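About Inau Lighting Repair School

Inau is a small evening and weekend school in Jikholm where adults learn to repair household lamps and small lighting fixtures. We have been teaching in the same building on Rurisow Street since we opened. Our classes are short, our groups are small, and most people who come to us have never wired a plug.

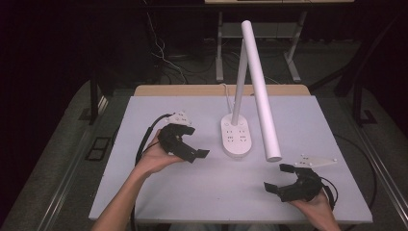
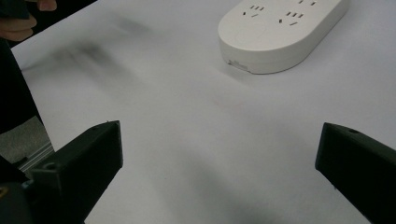
Jikholm, 14 August 2023

What we teach

Our main course is called Lamps from the Plug Up. It runs one evening a week and covers plugs, cords, switches and sockets, in that order. Students start with a practice board and a length of cord. They learn to strip wire without nicking it, tie an underwriter's knot, and test their work with a meter before anything goes near an outlet. In the second half of the course they bring in a lamp from home and work on that.

Hsieh is our weekend course for people who have finished the first one or who already have some experience. It takes its name from the old Hsieh lamp shop, which stood on the corner of our street and left us its parts cabinets and a good deal of its stock when it closed. The course deals with jointed arms, weak springs, dimmers, touch switches and converting older fixtures to LED. Springs take up more of the weekend than people expect. A desk lamp that droops is the most common thing we see, and the right spring is often harder to find than the fault.

We also hold two open repair days a year, one in spring and one in December. The December day is the busier of the two and is mostly string lights.

How classes work

There are no exams and no grades. Each student gets a bench place, a tool roll to use during class, and a printed workbook. The workbook is yours to keep. Tools stay at the school, though we can tell you where to buy the same ones if you want a set at home.

Any student's lamp has to pass a continuity check and a ground check before it is switched on, and an instructor signs the tag. We do this for every lamp, including the ones that only needed a new bulb. If a lamp fails and cannot be made safe, we will tell you so. You may take it home with the plug cut off, or leave it with us for parts.

We do not teach house wiring, and finishing our courses does not qualify you to do it. People ask us this often enough that we have put it on the enrollment form as well.

The building

Our rooms are on the ground floor of a former print works. The front door has one step and there is a ramp at the side entrance – please ring the lower bell if you need it opened. The workshop is at the back, and the parts room is off the hallway. Street parking is free after six. The Rurisow Street bus stops across from us.

The parts room

We keep 2974 catalogued parts, nearly all of them taken from lamps that could not be saved. Switches, finials, harps, shade rings and cord grips are sorted by size and thread. Current and former students may use the parts room during open hours and pay what is marked on the drawer. We do not sell by mail.

Donations of broken lamps are welcome, with a few limits. We cannot take fluorescent tubes, oil lamps or anything taller than the door. Please remove bulbs before you bring a lamp in.

Fees and enrollment

Lamps from the Plug Up costs $225, with the workbook and all practice materials included. The Hsieh weekend costs $100. Replacement parts for your own lamp are extra and seldom come to much. If the fee is a problem, write to the office before you enroll. We hold 2 reduced places on every course, and they are given out in the order people ask.

Enrollment for the fall courses is open now at the school office or by mail. We confirm places in writing. If a course is full we keep a waiting list – there are usually a few cancellations in the week before it starts, so it is worth adding your name.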